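Tableware Stacking Set — README

Hi, and thanks for opening this one. I put this file together for whoever ends up with the Stimow shelf notes after me, and for anybody who just wants to know which bowl goes in which. It covers the plastic cups and bowls, the green cloth, how we stack, how we write a stack down, and a few things I'd do differently. Last edited 6/23/26.

What's in here

Mostly bowls and cups! They're all plain colored plastic, the kind you'd take on a picnic, and we bought them in two goes. The first batch came from Bellton as a mixed bag, and the second was a top-up in October when I realized we kept running short of bowls. The colors didn't quite match between the batches, so you'll find more than one blue and more than one yellow in the notes. I used to try to sort them by batch. I gave up. Now I sort by color and shape and that's plenty.

The written part is 745 short entries. Each entry is one arrangement on the table: what was out, what was nested in what, and whether the thing was still standing when I finished writing. Some are two lines long. A few are much longer, usually the ones where I got excited.

The table and the cloth

Everything happens on one table with a dark green cloth over it. I picked the cloth myself and I'd pick it again, even though it shows every bit of lint. Bare tabletops are slippery under plastic, and a bowl that skates sideways when you set something in it will ruin your afternoon. With the cloth, the bottom bowl mostly stays where you put it. Pull it flat before you start and smooth out any ridge with the side of your hand. Brush it off when the white specks start to bother you (they bother me sooner than they bother other people).

Please don't swap it for the checked one in the drawer. I tried that for 11 entries and you can't read the colors properly against it.
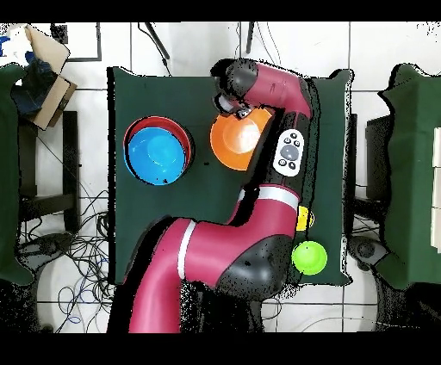
Nesting comes first in the notes, and I'd start there too if you're new. A nested pair is one bowl sitting inside another, same way up. Sounds too easy to write down, but there are a couple of things to watch. If the two bowls are close in size, the inner one may sit a little off to one side and leave a crescent of the outer bowl showing. That still counts as nested. Write it as "blue in red" or "red under blue," whichever comes to you first, but stick to one style inside a single entry. I prefer "in."

A bowl on its own gets listed on its own, even when it's close to a pair. I made a mess of this early on. I'd write "red, blue, orange together" and then a month later I had no idea whether that meant three bowls in one nest or one nest with a neighbor. If there's a strip of cloth between them, they're separate. Simple rule, and it's saved me a lot of head scratching.

How we write a stack down

Always bottom to top. Always! Half of the mistakes I've fixed were stacks written top down by somebody who was looking at the table from above and just started with what they saw.

An entry goes like this:

Loose: whatever is on the cloth and not part of the stack, color and shape.
Stack: bottom piece first, then each piece going up.
Lean: straight, left, right, or toward you.
Notes: anything you feel like saying.

The lean line is my favorite. I added it late, so the oldest entries leave it blank, and I wish I'd had it from the start. A tall stack nearly always leans, and the side it leans to usually goes back to one piece near the bottom that isn't centered. Left and right are from where you're standing, so stand in the same spot each time (there's a bit of tape on the floor).

For color I use red, orange, yellow, green and blue, and I'll add "light," "lime" or "sky" when there are two that could get mixed up. Don't get fancy. One week I had "seafoam" and "mint" in the same set of entries and I couldn't tell you today which was which.

Bowls, cups, and which way is up

Cups are where it gets fun. A cup goes into a bowl narrow end down, and then it acts like a little post. Whatever you put on top of it has to sit on the rim, and that's a much smaller landing spot than a bowl gives you. Cup into cup is fine and pretty steady. Bowl onto cup is the wobbly one. And then a bowl in that bowl, and a cup in that, and up you go — every piece you add makes the whole thing a bit fussier about the next one.

I like a wide bowl at the very bottom. The cup inside it can drift over to one side, though, and you won't notice until the stack is up to your chin and tipping.

We call anything with 6 or more pieces a tower. Four and five are just stacks. There isn't any deep thinking behind that cutoff, I only wanted a word for the ones that make people hold their breath. 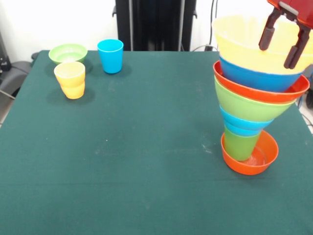 Niven Household Objects Club, Trultatard Community Workshop

The entry for a tower like that one reads like this in the notes:

Loose: light green bowl, yellow cup, sky-blue cup.
Stack: orange bowl, green cup, blue cup, lime-green bowl, orange bowl, blue cup, yellow bowl.
Lean: right.
Notes: first cup sits to the left in the bottom bowl.

See how much you get from four lines? You could walk over to the shelf and build it again. You'd want both orange bowls handy, and you'd want to use the deeper blue cup for the upper spot. I'd also keep the loose pieces toward the back left so your elbow has somewhere to be.

The yellow cup deserves a word, by the way. It has a ridge around the middle, so from a distance it can pass for two cups stacked together. I logged it that way more than once before I picked it up and felt silly. If you find an old entry with "yellow cup in yellow cup," be suspicious of it. I've corrected the ones I was sure of and put a question mark on the rest.

Known problems

The early entries are thin. I was learning what mattered, and some of them say little more than "bowls, nice."

Blue is the worst color in the whole set of notes. There's a light one and a deep one among the cups, there's a bright blue bowl too, and for a long time I wrote all of them as plain "blue." If an entry doesn't say cup or bowl, leave it out of any tally you're making.

See-through pieces are tricky. The pale yellow ones pick up the color of whatever is near them and can look orange in some light. Pick the piece up and hold it against the wall if you can't decide.

Size isn't recorded anywhere. I meant to measure every piece with the good ruler and write it all up as a table, and I still might. Until then, go by shape.

Care and putting away

Warm water and a little dish soap, then let everything air out upside down on a towel. Skip the scrubby side of the sponge, it dulls the plastic. When you put things back, nest bowls with bowls and cups with cups, and don't jam them. Two bowls pushed hard together can stick so tight that you'll be running the hot tap over them for ages.

The cloth goes in the wash by itself. I learned that with a white shirt.

Using the notes

Copy them, share them, print them out for your own kitchen table, whatever you like. If you add entries, please keep the four lines in the same order and save them in a new file with Stimow in the name, so the original 745 stay as they are. If you spot a mistake in one of mine, write the correction underneath and leave the old line in place. I like being able to see where I went wrong.

Next on my list is a set with only cups, and after that maybe plates, if Bellton still has the flat ones.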